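To: residents list
From: Office of Residential Services, Quartey House
Subject: Re: Laundry room, changed arrangements from July
Date: Dec 26, 2020

Dear residents,

The Office has received several enquiries concerning the notice circulated to this list in the middle of the year. The original text is quoted below for those who have joined the list since, followed by the Office's responses and the revised arrangements for the summer period.

> Residents are advised that the ground floor laundry at Quartey House
> will operate under changed arrangements from July. The fee per wash
> will no longer be collected at the front desk and will instead be
> charged to each resident's account at the end of the month.
>
> Baskets are to be labelled with a room number. Baskets left
> in the laundry overnight without a label will be moved to the store
> at the Tutlow Street entrance, where they may be collected during
> office hours.
>
> The round cover at the bottom right of the front panel gives access
> to the filter. Residents are asked not to open it. Please report slow
> draining to the Office and the filter will be cleared by staff.
>
> Office of Residential Services

The front-loading washing machine remains available to all residents of Quartey House and of the Landska wing. The printed label beside the door is in Chinese. An English translation has been prepared and may be requested from the Office in either paper or electronic form.
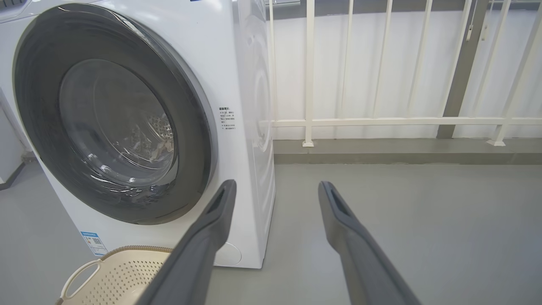 Kofi Akolgo: I would ask the Office to reconsider the overnight rule. Those of us on late shifts at the hospital often cannot return before the building is locked, and my basket has been taken to Tutlow Street twice with clean clothes in it. It did have a label, which had come off the handle. Could the baskets stay where they are until noon the next day?

The Office has considered this request and agrees to it in part. With immediate effect, unlabelled baskets will remain in the laundry until noon on the following day, after which they will be moved to the store as before. Labelled baskets will not be moved at all unless they obstruct the door or the passage. Residents whose labels have come away may obtain a tie-on label from the Office at no charge. Adhesive labels do not hold well on a textured rim and the use of them is discouraged.

A second group of enquiries concerned the sorting of clothes. The laundry table is provided for sorting and folding, and residents are welcome to use it for both. It is not to be used for storage. Whites and coloured garments should be separated before they are brought to the machine, particularly where a printed garment is new and has not previously been washed. The Office is unable to accept responsibility for colour transfer in a mixed load, and claims of this kind submitted since July have been declined.
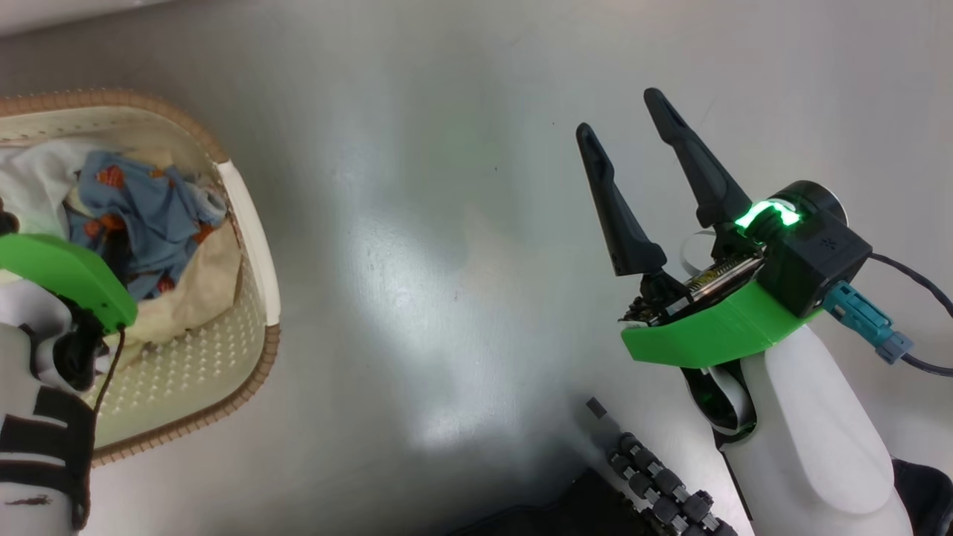 Basket of mixed washing at the sorting table.

Residents are also reminded to empty all pockets. The last service call, carried out by Grorberg Appliance Repairs, cost 449 dollars and was the result of coins in the drain pump. That amount was met from the general maintenance budget, which stands at 3000 dollars for the year and must also provide for the kitchens on each floor. A further call of the same kind would require the Office to review the fee per wash, and it would prefer not to do so.

On the matter of detergent, only liquid or powder intended for front-loading machines should be used. Dye products of any kind are not permitted. Spin speeds above 1000 revolutions per minute should not be selected for blankets, doonas or other bulky items, which are liable to gather on one side of the drum.

Before leaving the laundry, please check the drum by hand. Small items such as socks and handkerchiefs tend to lodge behind the paddles and are easily overlooked through the glass.
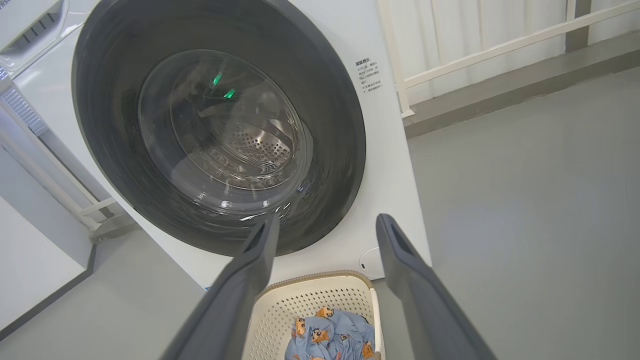

Laundry guidelines, residents' copy. Page last changed: see version note held at the Office.

The door should be left slightly ajar at the end of the day so that the seal may dry. The last resident to use the machine each evening is asked to attend to this, and to wipe the inside of the seal with the cloth provided.

Further enquiries may be sent to this list or made in person at the Office. Residents who prefer that their comments not be circulated should state so in the subject line.

Yours faithfully,
Office of Residential Services
Quartey House

Recent messages on this list
Parcel collection over the summer period
Re: Bicycle storage, Landska wing
Kitchen cupboards: allocation of shelves
Lost property held at Tutlow Street
Re: Re: Hot water interruption, upper floors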